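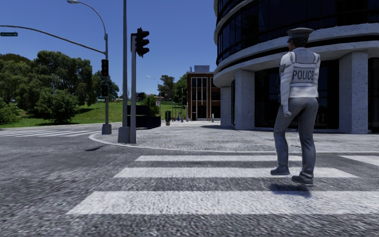
My sister reckons you should never buy walking boots online, and she told me so again when the Alberg box turned up in December. You can't tell a thing about the heel from a screen, she says, and anything under a hundred quid will let water in by spring. Well, it's spring now and I've done 383 miles in mine (I keep a tally on the fridge, don't judge), so I feel I can have my say.

I went for the Alberg Negi, the lighter of the two, mostly on foot to work and back through Mostcombe, with longer walks along the canal when I can get away. They weigh 614 grams each in my size, and I did put them on the kitchen scales to check! My old Gevusens were 700, and you notice it going up Station Hill with a bag of shopping in each hand.

Comfort first. The left one rubbed for a fortnight, right on the ankle bone, and I nearly sent them back. Thicker socks sorted it. Since then, lovely. There's loads of room at the toes and the tongue stays put, which the Gevusens never managed.

Grip is good on pavement and wet grass, a bit skittish on painted kerbs and those shiny tiles outside the library. I slow down there now. On mud they're fine until the tread clogs, and then you're skating like everyone else.

As for water, my sister is half right. Puddles and drizzle, no bother at all. One proper soaking on the towpath got through at the seam by the little toe, and they took two days to dry in the hall. I've waxed them since and it hasn't happened again, though we've not had rain like it either.

The laces are rubbish. Far too long, and they come undone unless you double knot. I swapped them for flat ones from the market.

Would I buy them again? Yes, but half a size up, and I'd get the brown.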